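I've been through three cutlery trays in five years, so when my sister-in-law Brittany said the Gerkari serving tray was the one thing she'd take from her kitchen in a fire, I rolled my eyes and ordered one anyway.

It's a plain cream rectangle with rounded corners, and I like it a lot more than I expected to! I mostly use it to carry forks and spoons out to the porch (we eat out there from May until the bugs win), and it wipes down in a second. It also looks nice sitting on a dark table - mine at home is almost black, and the pale color really pops.
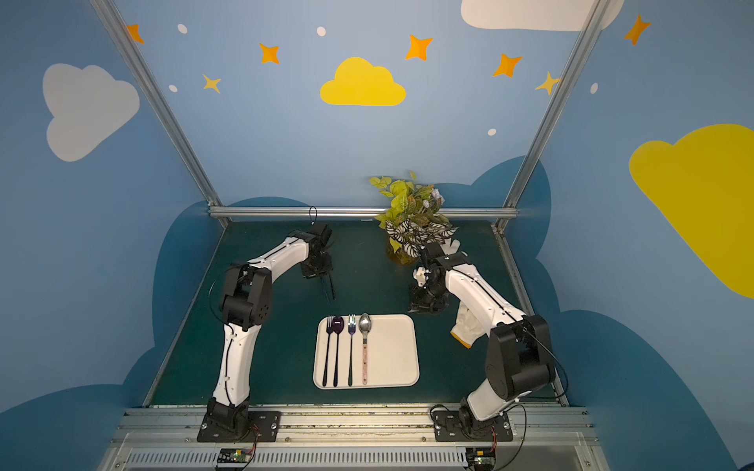

*Photo: Raphaël Marchal*

Four utensils side by side is a comfortable fit, even when they don't match. Mine never do. I've got black ones, silver ones, and a spoon with a pink speckled handle is now on my wish list.

Gripes? The edge is a bit slick with soapy hands, and I wish it came in a longer size for serving spoons. Mine also picked up a faint tea stain in September that took two rounds of baking soda to shift.

I've carried it in and out more than 300 times by now and it still sits flat. Brittany was right - don't tell her. I'm ordering a second one for my mom.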